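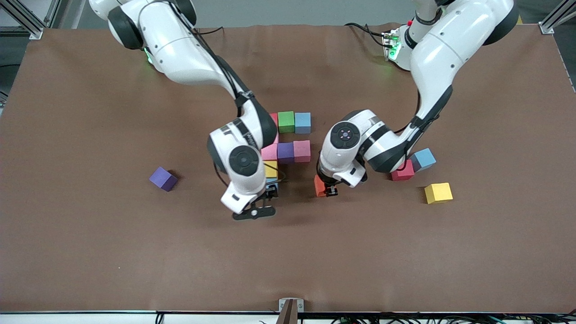

Fig. 3. Foam cubes on the brown mat, most of them gathered towards the middle.

3. Setting out the mat and cubes

This section covers the Jometti foam cube set on the large table mat. If you have the small mat, the steps are the same and your elbows will be closer together.

You will need:
The mat
The bag of 32 cubes
The drawstring bag they came in (please don't throw it away, see step 9)
A dry cloth

3.1 Laying the mat

1. Clear the table. A mat laid over a pencil will have a pencil-shaped hill in it for the rest of the session, and every cube will find it.

2. Unroll the mat with the printed label facing down. Both sides are brown. The label side is the one with the label.

3. If the ends curl, roll the mat the other way and leave it for 30 minutes. Books on the corners also work. Irons do not, and we have had the letters.

4. Wipe the mat with the dry cloth. Foam picks up crumbs with real enthusiasm and gives them back slowly.

CAUTION: Do not fix the mat down with parcel tape. The mat will come up again eventually. So will the varnish.

3.2 Putting out the cubes

5. Tip the cubes out near the middle of the mat, from low down. Dropped from shoulder height they go under the fridge, and the pink ones seem to prefer it there.

6. Put back any cubes you don't need. A dozen or so is plenty for a first go. The full bag looks generous on the table and is a nuisance to tidy.

7. Build the first row. In Fig. 3 the row runs pink, purple, pink, with a green cube and a light blue one side by side behind it. Your colours can go in any order. Margus Rätsep, who drew up the pattern cards, would like it known that he has views on this, and they are printed on the cards.

8. Square the row up with the side of your hand. Push gently. Foam squashes before it slides, so a row that looks straight while you are leaning on it may relax into something else when you let go.

Note: Leave a clear strip of mat between the row and the loose cubes. Stray cubes have a way of joining the pattern when your back is turned.

Note: Keep one odd colour to one side for the marker. We suggest orange, as it shows up well against the brown. The marker goes on last (see section 4, Pattern Cards).

3.3 Stacking

Cubes may be stacked up to 3 high. Higher is possible, and people will insist on showing you. Place each cube flat on the one below, let go, and only then take your hand away – the order matters more than you'd think.

If a stack leans, take it down and turn the bottom cube onto another face. Foam that has spent months at the bottom of the bag gets a flat side and a sloping side. A night out on the shelf usually brings it round.

CAUTION: Small children will bite the cubes. Throw away any cube with a piece missing, and find the piece.

3.4 Putting away

9. Count the cubes back into the drawstring bag. If you are one short, lift the mat. If you are still one short, try the fridge.

10. Roll the mat loosely and store it on its end. Folding leaves a crease, and the crease is permanent.

11. Wash grubby cubes in lukewarm water with a drop of washing-up liquid, squeeze, and dry on a rack. Allow a full night. A damp cube put back in the bag will introduce itself to the others by December.

Spare cubes are sold singly in all colours. Write to Gwawr Landeg at the spares desk and give the colour and the size printed on the bag. "The usual size" is hard to look up.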